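We use cookies to remember your region and which manual you were reading. By continuing to browse you agree to this. Accept / Manage settings

Vemdale 622 Dehumidifier
Owner's Guide, revised October 2019

Section 4: Placing, Draining and First Run

You have unpacked the 622, found the bag of small parts, and put the bag somewhere safe. Go and get the bag. You'll need the hose collar by step 9, and the foam plug now.

4.1 Before you plug anything in

1. Stand the unit upright and leave it that way. If it traveled on its side, let it stand overnight before you switch it on. The oil in the compressor needs to run back to where it belongs, and it is in no hurry.

2. Pull the foam plug out of the top grille. It's bright orange and fits snugly. The unit will start with the plug in, make a noise like a disappointed cow, and stop.

3. Peel the clear film off the control panel. We know some owners like to keep it on. The buttons work better without it.

4. Slide the bucket out, take the float arm's tape off, and slide the bucket back until it clicks. No click, no dehumidifying. The bucket light will stay red until you've pushed harder than feels polite.

CAUTION: Do not use an extension cord. Do not use two extension cords. If the outlet is too far away, move the unit or call an electrician.

4.2 Where to put it

The 622 is rated for a room of 600 square feet with ordinary ceilings. Basements, laundry rooms and workshops are its natural home. It will run in a bedroom, where you'll get to know it well.

5. Pick a level spot. The casters lock with a toe. If the unit rolls away when you let go, the spot is not level or the casters are not locked, and both are worth checking.

6. Leave a forearm's length of clear space on the back and on both sides. Air goes in at the back and comes out at the top. Curtains, laundry and cardboard boxes will all be pulled toward the back grille sooner or later.

7. Close the windows and outside doors. A dehumidifier with the window open is trying to dry the county.

8. Open closet doors inside the room if the closets smell musty. Leave them shut if they don't.

NOTE: The unit gives off warm air. In winter you may think of this as a feature. In March, when the basement is cold and wet at the same time, it may also frost up and pause to defrost itself. The snowflake light comes on and the fan keeps turning. Leave it alone and it will finish.

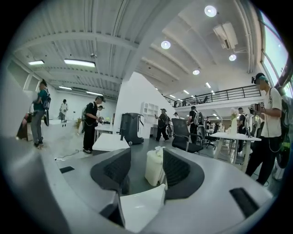 Humidity in a large room takes longer to come down than the rating table suggests, and the table was written by optimists. The 600 square feet figure assumes the ceiling is flat and within reach of a person on a stepladder. Measure the floor, then look up. A big open workspace like the one shown, with white walls and ribbed ceiling panels crossed by beams, may hold a good deal more air than its floor plan lets on, and the 622 has to work through all of it. In rooms of that kind, use two units at opposite ends and set them both to the same target. Set to different targets, the lower one will do all the work while the other sits there with its light on, looking managerial.

4.3 Draining

You have a choice: the bucket or the hose. The bucket is simple and needs you to remember it. The hose needs a floor drain lower than the outlet, after which it will get on with things without you. Water still declines to flow uphill, and our engineers have asked.

To use the bucket:

Empty it when the bucket light comes on. The unit stops by itself when the bucket is full, so you won't flood the floor by forgetting. You'll just have a damp basement and a full bucket. Carry it with both hands. A full bucket is heavier than it looks, and it has no lid because the lid made it harder to empty.

To use the hose:

9. Switch the unit off and unplug it. Take out the bucket.

10. Pop out the round cap at the lower back with a flat screwdriver. It will fly off and go under something. You don't need it again unless you return to the bucket, in which case you'll wish you had looked.

11. Screw the hose collar onto the outlet by hand. Stop when it's snug. The thread is plastic and does not forgive pliers.

12. Push a standard garden hose, or the Bouazza drain kit if you ordered it, onto the collar. The Bouazza kit comes with its own washer. A garden hose usually has a washer too, although it is usually the wrong age. If it's flat, cracked or green, replace it.

13. Run the hose down to the drain in one steady slope. Loops, humps and scenic detours will hold water and send it back into the bucket.

14. Put the bucket back in. Yes, even with the hose attached. The bucket switch doesn't know about the hose.

15. Check the collar after an hour with a dry paper towel. A wet towel means another quarter turn.

CAUTION: Do not drink the water, or give it to pets. It is cleaner than a puddle and that's as far as we will go. Don't use it in aquariums or in anything used for breathing.

4.4 First run

16. Plug the unit in. It beeps once and shows the current humidity. Anything from 40 to 95 is a possible reading. If your basement reads 95, you had probably guessed.

17. Press POWER, then press the down arrow until the display shows the humidity you want. Most houses are comfortable at 50. Over 60 you'll smell it. If the room starts above 70, step down by ten points a day until you get where you're going; old wood floors and pianos do not enjoy surprises.

18. Choose a fan speed. LOW is quiet. HIGH is effective. There is a third setting, AUTO, which is HIGH when you're on the phone.

19. Leave it running. The compressor should start within five minutes, with a thud followed by a hum. The thud is normal the first time. If you hear it every few seconds, switch off and read Section 7.

20. Expect to empty the bucket often in the first week. The walls, the rug and that stack of magazines have been saving up water for years, and all of it has to come out before the air settles down. After that the bucket fills more slowly and you may begin to suspect the unit has broken. It hasn't. Check the display and compare it with your target before you call us.

4.5 The Memex button

Memex is our name for the memory function, chosen at a meeting that ran long. It stores your target humidity, fan speed and timer, so that after a power cut the unit carries on as though nothing happened.

21. Set the unit up the way you like it.

22. Hold the MEMEX button until the display blinks. Let go. If you keep holding, you'll erase what you have just stored, for which we apologize. The next model will have two buttons.

23. To test it, unplug the unit, wait five minutes, and plug it back in. Your settings should return by themselves. If the display shows two dashes, nothing was stored. Go back to step 22 and let go sooner.

NOTE: Memex doesn't remember the child lock. If you have a child who is interested in buttons, set the lock again after every power cut. To set it, press both arrows together. To unset it, ask the child.

4.6 If it won't start

Bucket light is red: the bucket is full, crooked or missing. Empty it, straighten it or find it.

Display is blank: check the outlet with a lamp. If the lamp works, press the RESET button on the plug.

Display shows E1: the humidity sensor is dusty. Unplug the unit and vacuum the small slots on the left side with a soft brush.

Display shows E27: the room is too cold for the compressor. Warm the room or wait for spring.

Fan runs but no water appears: the room may already be drier than your target. Lower the target by ten points and listen for the compressor. If you hear it, all is well and you own a dry room.

None of the above: write down the serial number from the sticker on the back before you contact the Cillelthorpe service desk. They will ask for it first. The sticker is upside down on units built before this revision, so take a phone photo and turn the phone.

Cleaning the filter is covered in Section 5. Please do read Section 5. The filter light comes on every 250 hours whether you have read it or not.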